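Plandance Desk
Commodity price and inventory tracking for people who buy the stuff

Plandance Desk is a subscription price service from Ririk. It covers base metals, steel scrap, freight and a handful of bulk commodities, and it is built for purchasing managers at mid-sized manufacturers. If you trade copper for a living, you already own something with more screens and a larger invoice. If you buy copper because you make things out of it, and would like fewer surprises in September, keep reading.

What you get

A morning note at 6:30, two pages at most. We have seen what happens to three-page notes.

Daily prices on 36 series, with history back as far as the source will let us go. Where a series was rebased or quietly dropped and replaced by a cousin, the chart says so in plain type.

An inventory view that puts exchange stocks next to producer stocks and our own estimate of what is sitting in private sheds. The shed number is a guess. It is labeled "guess" on the page, and customers have asked us to change the label to something they can show a finance director. We have offered "estimate (guess)."

Cost curves for copper, zinc and nickel, redrawn every quarter. The zinc curve is the one people argue with. Please send the arguments to the research inbox and attach a spreadsheet.

How the forecasts work

We publish a range, then we publish how often the price landed inside it. Over the life of the service our three-month copper range has caught the price 80 percent of the time. Nickel managed 55, a figure we considered leaving off this page.
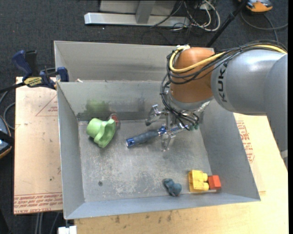

The ranges come from a model maintained by Aivar Stankevičius, who joined us from the Žukauskas brokerage and brought with him a deep suspicion of any chart with an arrow on it. The model looks at stocks, spreads, freight and order books. It does not read headlines. A person does that afterward and may widen the range, but may not move the middle of it. This rule was introduced after a lively quarter in aluminum.

Alerts

Set a price, a spread or a stock level and Plandance Desk will email you when it is crossed. You can also set a quiet period, so that a market bouncing back and forth over your line all afternoon sends one email and then leaves you alone. The default is four hours. Tin users may want longer.

Connections

Prices export to CSV and to Virnus purchasing software, including contract escalators tied to a monthly average. If your escalator was written by a lawyer in a hurry – many were – our support desk will help you work out which average it means. They won't tell you whether it was a good contract.

Price

$3000 per seat per year, billed once. Second and later seats at the same site are half that. The morning note may be forwarded inside your company. It may also be printed, and we know of one plant where it is pinned up next to the lunch menu.

Not included

Gold, crypto, weather, and opinions on where interest rates should be. We have opinions on rates, and they have been wrong in both directions.

Trial

Four weeks, full access, no card needed. The trial ends by itself, and we send one email to say so.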